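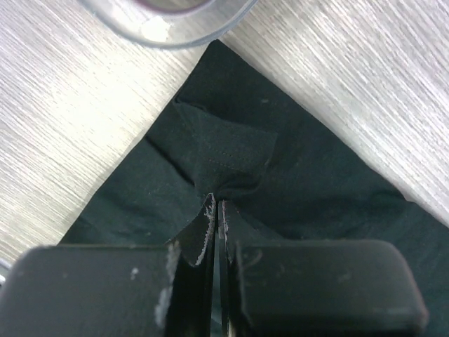
When will a machine be able to do the laundry from start to finish?

Parts of it can be done by machine today, the washing and drying above all, but the folding and putting away is still slow and patchy, and I'd guess most homes are years off having it done for them.

I find that answer thrilling, and my friends find it a let-down. They grew up on films where the robot butler brings in the tea. I grew up in my mother's ironing shop in Dretley, where we did shirts for two hotels and a school, and I know how much is going on when a person picks up a sleeve.

Try it with your eyes shut. Take a T-shirt out of the basket, find the hem, find a shoulder, lay it flat. Your fingers are doing most of the thinking. They can tell one layer from two, and they know a seam when they slide over it. Now do it again in oven gloves, with a dark shirt, going by sight alone, and you have some idea of what we are asking of two stiff fingers that open and close. A mug keeps its shape when you lift it. Cloth makes a new shape every time, and a dark top folded over on itself gives you very little to look at: dark on dark, a line of stitches if you're lucky.

And yet they are getting there! In February I spent a morning at Skiklow, a workwear laundry that has been trying out a folding arm made by a small firm called Dunus. Tadeo Medina, the shift manager, had kept a tally on the back of a delivery sheet. Out of 484 tunics the arm had folded 200 well enough to go straight on the shelf. He thought that was dreadful. I thought it was marvellous (he did point out that I wasn't the one refolding the other 284). The best tunics took it 11 tries at the collar, then one smooth pull, and I'm afraid I clapped.

What I liked most was watching it pinch. It came down, closed on a bit of cloth, lifted, let go, shifted over and pinched again, just as I did at seven years old when my mother was teaching me pillowcases. A year before, Tadeo told me, the same arm couldn't pick up a single layer at all.

Mr Sepúlveda at our local hardware shop says he'll believe in it when it can do a fitted sheet. Fair enough, I can't do a fitted sheet either. But I think he's setting the bar in the wrong place. Plenty of people with sore hands or bad shoulders would be glad of a machine that folded towels slowly overnight and left the tricky things in a heap for the morning. It wouldn't need to be quick. It would need to be safe, cheap to mend and quiet enough to sleep through, and on all three I'd say there is more work left than on the folding.

I've told Tadeo I'd like to come back next winter and see how it gets on with buttons.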